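Plodthorpe Shared Workshop
Cell 2 upkeep meeting - minutes
January, 9:30 a.m., back bench

Present: five members of the cell group. Apologies from two.

1. Minutes of the last meeting
Accepted with one correction. The spare wrist cable is 70 cm long, the old minutes had it in inches.

2. Finger pads
The pads on both fingers were changed before the holidays. The left one had started to lift at the tip and was picking up crumbs of foam. The new pads are from Dustero and are slightly thicker than the old set, so the closed position had to be taught again. Grip force was left where it was. Agreed to check the pads every 7 days and write the result on the sheet by the door, even if there is nothing to report.

3. Wrist camera
The view had drifted down after the bracket screws worked loose. Screws were cleaned, given a drop of thread lock and tightened. Calibration was run twice. The first run was thrown out, the second was saved under job 907. Anyone who takes the bracket off has to run it again before starting a session.

4. Table setup
The kitchen set stays in use through the end of the Brimden work. There was some discussion about how full the table should be. Two members wanted fewer items while the new pads settle in. The others felt the crowded layout finds problems sooner. Left as is for now - to come back next time. The tray should not be taped down. Tape residue from the autumn sessions took most of an afternoon to get off.

5. Stops during runs
Five stops were logged since the last meeting. Three were the door switch, which has been replaced. One was a joint limit on a long reach to the left side. The last has no cause written down. Please fill in the whole line when logging a stop, including what the arm was reaching for.

6. Parts
Fleury has quoted for a second gripper body. Delivery is about 5 weeks. Agreed to order it, with one extra set of pads. The old body will be kept as a spare after it has been stripped and greased.

7. Any other business
The floor on the right side of the table needs sorting out before the next session. The key for the control cabinet goes back on its hook, not in the drawer.

Next meeting in February, same time. Closed at 10:20 a.m.

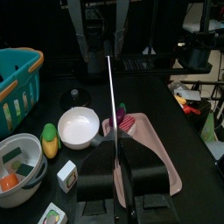
Item 4: gripper over the pink tray, kitchen set on the table.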